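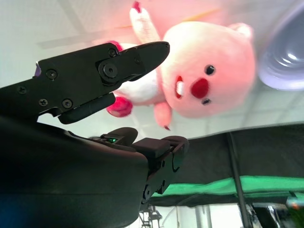

Soft Toys: Washing & Mending

Re: pink plush, drying upside down?
From: Rowena Manalastas
Date: 2026-06-28

Angelica Pangilinan wrote:
> Has anyone here washed one of those pink beaver-type plushies with the big round head? My daughter's has gone gray on the belly and I'm scared of wrecking the face. Also, do you dry them head up or head down? My sister swears by head down and I can't see why it would matter.

Hi Angelica, and hi all!

Yes, I have, more than once (my niece drags hers everywhere), and I'm with your sister. Mine goes head down, same way up as the pink one in my picture. With these big-headed ones the stuffing in the head holds a ton of water, and if you sit them upright it all sinks into the belly and the bottom stays soggy for days. Been there, smelled that.

I do it in the sink, cool water, a small squirt of Pleltov wool wash. I put it inside an old pillowcase and squish it, no wringing. White bellies show everything, so I go over that bit first with a soft toothbrush and leave it 30 minutes before the rest gets wet. Same for the white teeth if yours has them. Go easy there, and around the eyes and the nose too.

One warning – the red. If yours has a red nose and mouth like this one, test it before you soak anything! Damp white cloth, press it on the nose, count to 18, look at the cloth. If any color comes off, spot clean only. I learned this in December on a reindeer and it has had a pink chin ever since.

For drying I roll it in a towel and lean on it with my whole weight, then it's head down over the tub overnight, then two or three days near a fan. Squeeze the head every so often to break up the clumps. When it's dry, brush the fur with a pet slicker (the Dener one is fine, the Sivakumar one pulled threads on me).

Is your daughter's a big one or a little one? If it's big you may want to open a seam and take some stuffing out first. I can send you my notes on closing it up again, it's just a ladder stitch.

Rowena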